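Quiet Walls: Repainting and Rearranging the Student Reading Room

Project report, Interior Studies, second year
Group members: Yaneth Benavides, Kam-wah Leung, Aníbal Tamayo
Supervisor: Yolanda Huamán

1. Introduction

Our group chose the small reading room on the ground floor of the Sárközi building. Students know this room, but few of them stay in it for a long time. In October we asked the users why they leave early, and most of the answers were about the walls. The old color was a strong yellow, and many things were fixed to it: old posters, a cork board, hooks without coats, and a clock that did not work. One student wrote on our form that she felt "somebody is talking to me all the time" when she sat there. We liked this sentence and we kept it on the first page of our notebook during the whole project.

The aim of the project was to make one long wall as calm as possible, and to decide what may stand in front of it. We did not want to design the full room. Our supervisor advised us to take a small task and finish it, and we think now that this advice was correct.

2. The situation before

The room is used for reading, for small group meetings and sometimes for waiting between classes. The floor was renewed before our project started, so we were not allowed to change it. It is a light wood floor in a warm tone. The walls had been painted several times, and near the door we could see three older colors where the paint was broken.

We made drawings of all four walls and marked everything that was attached. Kam-wah then put the drawings next to each other on the studio table, and it was clear that the long wall had the most objects and the least reason for them. The notices on the cork board were from past semesters. The hooks were too high for shorter students. We asked the building office for permission to remove all of it, and permission was given with one condition: the work must be clean and the room must be open again after the winter break.

3. Choice of color

This part took more time than we planned. Yaneth prepared painted cards in different grays and we placed them on the wall in the morning and again at four in the afternoon. A gray which is pleasant in the morning can look like wet cement when the sun goes away. The warm grays had another problem. Beside the floor they became a little pink, and nobody in the group wanted this.

In the end we had 2 candidates, both from the Ollow paint catalog. The first was a neutral gray. The second was also pale but cooler, with a little blue-green inside it. On the small card the difference was almost not visible. On a large board it was easy to see, and the cooler one made the wood look warmer by contrast. Aníbal was against it at first, as he was afraid the room would feel like a clinic. We agreed to paint one large board and leave it in the room for some days. After that he changed his opinion.

We chose a matte paint. A shiny surface shows every lamp and every mark of the roller, and the purpose of this wall is to give the eyes a rest.

4. Preparation and painting

We removed the cork board, the posters, the hooks and the clock. Behind the cork board the plaster was in bad condition, with many old screw holes. We filled the holes, waited, sanded, and filled again in the places where the material had gone down. Our teacher for workshop practice, Ruth Tello, showed us how to hold a lamp close to the wall so that the light comes from the side. With this method you find small mistakes that you cannot feel with your hand. We found many and corrected them, but it was slow work and we lost one full afternoon.

The painting was done in 2 coats. Between the coats we covered the roller with plastic so it would not dry. We started from the corner near the window and tried not to stop in the middle, because a stop makes a line. One such line did appear after the first coat. The second coat covered it.

5. The bottom of the wall

At the beginning we did not think much about the lower part. The old baseboard was painted in the same yellow as the wall, and we had planned to paint the new one gray. Then Yaneth made a drawing with a thin black baseboard, and the group preferred it. A black line makes the floor and the wall separate in a clear way, and shoes leave less visible marks on it.

The black line had to be very straight, as the eye follows it for the whole length. The floor was not perfectly level near the door, so we cut the strip there by hand to fit.

We also put a long, low black ledge on the floor in front of the baseboard. It does not start in the corner. We left a short part of the floor free at the left side, so that the baseboard can be seen there coming down to the wood, and so that a broom can reach the corner. The end of the ledge is square. Kam-wah had proposed a round end, but it looked like furniture for children in our model, and we returned to the simple form.
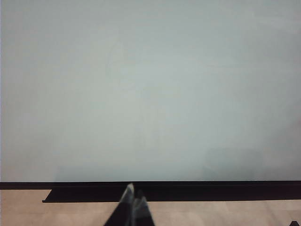
6. Cost

The complete cost of the project was 369 dollars. The largest part was paint and filler. The second largest was the material for the ledge and the baseboard. We borrowed the sanding tools and the ladder from the workshop without payment. The rollers we bought from Mustico were cheap, but they lost small hairs into the first coat, and we had to take these out with our fingers. For a future project we would pay more for the rollers and save money in another place.

7. Reactions of the users

When the room was open again we left the same form on the table for the students. The answers were mostly positive. Several people wrote that the room seems larger. Two people missed the clock. One person asked when the pictures will be hung, and we understood from this that an empty wall can look unfinished if you do not explain the idea. We discussed putting a small sign, but a sign on the wall would be against the project, so we wrote a short text for the student newsletter Wandale.

There was also a criticism which we accept. The paint is matte and pale, and it will get marks from bags and chairs. We gave the building office the rest of the paint in a closed can, with the color name on the lid, for repairs.

8. What we learned

The preparation of a wall needs more time than the painting. Our first schedule gave one day for preparation and three for painting, and in reality it was the opposite. We also learned to test a color next to the floor it will live with, in large size, and at different hours.

In the group we had some difficulty with decisions. All of us have strong opinions about color, and in the first weeks we repeated the same discussion many times. It became better when we agreed that each opinion must come with a sample or a drawing - after this rule the meetings were shorter.

If we continue in the next semester, we would like to study the sound in the room. A large smooth wall reflects voices, and two students mentioned it on the form. We have not measured this yet.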